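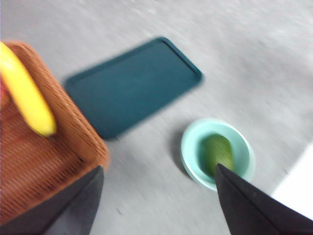
I first met Shanthi Dewan over a plate of her lemon pickle, which is how a lot of people in Fostville meet her. She runs a supper club out of her own dining room, 12 seats, one long table, and she's been at it for 4 years now. I'd been bugging her for an interview since February and she finally said yes, as long as I chopped onions while we talked. Deal!

So, onions. I asked her how it all started and she laughed. "I was cooking too much food. My sister moved away and I kept making dinner for six. I put a note up at the library and eleven strangers called me."

The first menu was dal, rice, two kinds of greens and a coconut cake that sank in the middle. She served it with a spoon. "People asked for it again," she told me, "so now I sink it on purpose."

She cooks what she grew up on, mostly, plus whatever Ariel Calimlim brings over from his farm stand on Skyrme Road (the squash this year, oh my goodness). The two of them argue about beans constantly. Ariel stopped by while I was there and I asked him who wins. "She does," he said. "But I pick the beans, so I've got some say."

I wanted to know about money, too, and she didn't mind. Her first year she spent $3,000 on a better stove and a lot of secondhand chairs, and $400 of that was just getting the stove up the back steps. "I cried when I saw the bill," she said. "Then I made soup."

Has she thought about a real restaurant? She made a face. A friend keeps pushing her to look at the old Stokar bakery downtown. "I went in and stood there. It's a nice room. But I'd have to do lunch, and I don't like lunch."

By then my eyes were streaming and she took the knife away from me. Too thick, apparently. I stayed for dinner anyway, down at the end by the window, and had the cake twice.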